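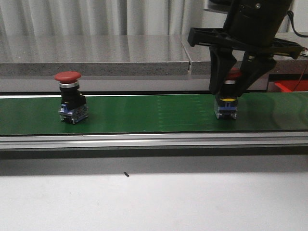 Replacing the contact block on a 22 mm e-stop

Filed under: Workshop, Electrical

The mushroom head on an emergency stop rarely gives trouble. The contact block under it is the part that wears, collects dust, or gets its terminals stripped by somebody with the wrong screwdriver. I spent an evening in February going through my box of spare e-stops and reworking the ones with doubtful blocks. These are my notes, mostly so I can find them next time.

Parts first. An e-stop of this type has an actuator (red cap, metal collar, threaded body), a latch or adapter, and one or more contact blocks. The blocks I buy are from Auer and have a translucent blue housing. I like that because the contacts can be checked without opening anything. The Donesov blocks are opaque and a little cheaper. They have given me no problems, but they have to be checked with a meter every time.

Most of my spares have one normally closed block. A stop function needs normally closed contacts, so that a broken wire has the same effect as a pressed button. Normally open blocks look almost identical and fit the same adapter. Read the terminal numbers: 1 and 2 for NC, 3 and 4 for NO, as the second digit.

Procedure:

Isolate the circuit and confirm it is dead. Photograph the wiring. Loosen the terminal screws and pull the conductors straight out. Release the block with a small flat blade at the latch, tilting it away from the body. Don't twist, the plastic ears snap off.

Inspect the plunger on the actuator side. Press the cap and check that it travels fully and stays down. Twist to release and check that it returns.

Seat the new block until it clicks at both ends. One click means it is sitting crooked, and a crooked block can read fine on the bench and fail later.

Measure across the terminals. I accept up to 2 ohms including the leads. Press the cap and the reading should go to open circuit. I repeat this 30 times per switch, which is tedious but has caught two intermittent blocks so far.

Tighten terminals with a proper driver. I use the small Gosinis one and set it to the value printed in the block's data sheet.

Switches that pass go back in the drawer marked Pandness, after the enclosures they were bought for. Failed blocks get their terminals cut off before they go in the scrap bin.

Still to do: order more NC blocks and some replacement legend plates.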